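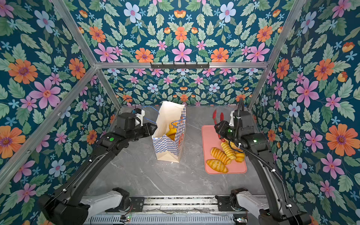 **Speaker Event — Venue Safety Checklist**
Venue: Starkesness Hall, main floor and green room
Inspected by: Larasati Harahap, Tratus Speakers Bureau
Received for the venue: Tirta Sitompul
Walk-through: Tuesday, 9:30 a.m.

**1. Capacity and exits**

- [x] Posted capacity of 700 matches the seating plan. *Plan shows 667 chairs and 33 standing places at the rear rail.*
- [x] All exit doors open fully from inside.
- [ ] Exit signs lit. *Sign over the north stairs is dark. Replace the lamp before doors open.*

**2. Stage and autograph area**

- [x] Stage steps have a handrail on both sides.
- [ ] Cables taped down. *Monitor cable crosses the guest's path at stage left. Reroute behind the riser.*
- [x] Autograph line limited to 100 ticket holders. *Barriers are in place. Ms. Entili will hold the list.*

**3. Guest arrival**

- [x] Private entrance can be locked and staffed. *The former player uses a cane on stairs — the elevator must stay reserved from 5:00 p.m.*
- [ ] Green room first aid kit complete. *Cold packs missing.*

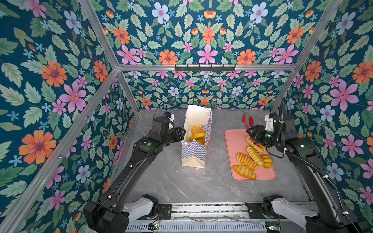 *Hook rack on the back beam, no items hanging.*

**4. Fire and electrical**

- [x] Extinguishers charged and tagged.
- [ ] Lighting load confirmed in writing. *Frerichs has given figures by telephone only. Written confirmation is required.*
- [x] No open flame at dinner tables.

**Result:** Conditional pass. The four open items are assigned to Retno Teoh and will be checked again at 3:00 p.m. on the day of the event. Doors may not open until all four are signed off.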